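Cidarico writing cabinet returns to public view after restoration

January 21, 2020

A writing cabinet made in the Cidarico workshop has gone back on show at the Elero house museum, after 17 months in the restoration studio. The cabinet is veneered in walnut and pear wood, with small panels of floral marquetry on the doors, and it was for many years kept in a storage room on the upper floor because one of its legs could not carry the weight.

The work was led by Vega Villanueva, a furniture restorer who has treated several pieces from the same workshop. She said that the cabinet arrived in a better state than she had feared, but with a thick brown varnish on all the outside surfaces. Under this varnish the marquetry could hardly be read. The flowers and the background had become almost the same color.

"When we opened the doors, we saw the inside panels, and they were still green and yellow," said Villanueva. "The light had not reached them. So we had a good guide for how the outside was meant to look, but we did not try to make it the same. Old wood has its own color and we must respect this."

The varnish was removed slowly, with cotton swabs and a mild solvent gel. In two places the veneer had lifted from the oak below it, and hot animal glue was brought in under the loose parts with a fine needle. Missing pieces of marquetry, most of them very small leaves and stems, were cut again from old pear wood which the studio keeps for such cases. The new pieces are marked on the back, so that a future restorer can find them.

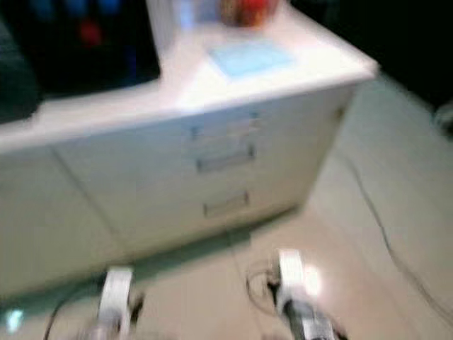

The leg was the more difficult question. A former owner had repaired it with an iron plate and four screws, and the screws had split the wood along the grain. The museum first asked for a new leg. Villanueva preferred to keep the old one, and after some discussion the split was closed with glue and a hidden oak key was set across it. The iron plate has been kept and is stored with the papers of the cabinet.

During the treatment a number was found on the underside of the central drawer, written in ink in a small and regular hand. It reads 804. In-ho Jin, a historian of decorative arts who was invited to look at the find, believes that it is an order number from the workshop book. The book itself is lost, but a copy of part of it was made for the Cheon family, who bought furniture from Cidarico over two generations.

In the copy, number 804 is given as "a cabinet for writing, with flowers, the inside in the green manner." No buyer is named on this line. The entries just before and after it are for a pair of corner cupboards and a music stand, and both are marked as delivered to the Stirkora estate. Jin thinks it is possible that the cabinet went to the same house, although he is careful on this point.

"The line is short and the copy has mistakes in other places," he said. "I can say that the number and the words agree with the object. Who paid for it, I cannot say today."

If the connection with Stirkora can be confirmed, it would be of some interest for the history of the workshop. The estate was sold with its contents and the auction list has 139 lots of furniture, many of them described in only a few words. Two lots are called "writing cabinet, inlaid." One of these was later identified in a private collection. The other has not been traced. Jin has asked to see the private piece, in order to compare the drawer construction and the handwriting.

The locks have also been cleaned, and the key to the left door turns again. The gilt-bronze mounts were washed and lightly polished, but they were not gilded again. On the lower corners the gilding is worn down to the metal, and the museum decided to leave this visible. One handle is a later replacement, slightly heavier than the others, and it stays in its place.

The cabinet stands now in the small library on the ground floor, on a low platform away from the window. The blinds in this room are kept half closed during opening hours - visitors may need a moment before their eyes adjust. The doors are shown open in the mornings and closed in the afternoons, to limit the light on the inside panels.

A small display next to the cabinet shows the iron plate in a photograph, together with a print of the page from the Cheon copy. Villanueva will give a talk on the treatment in the library at the end of January. Entrance to the talk is included in the museum ticket, but seats must be reserved at the front desk.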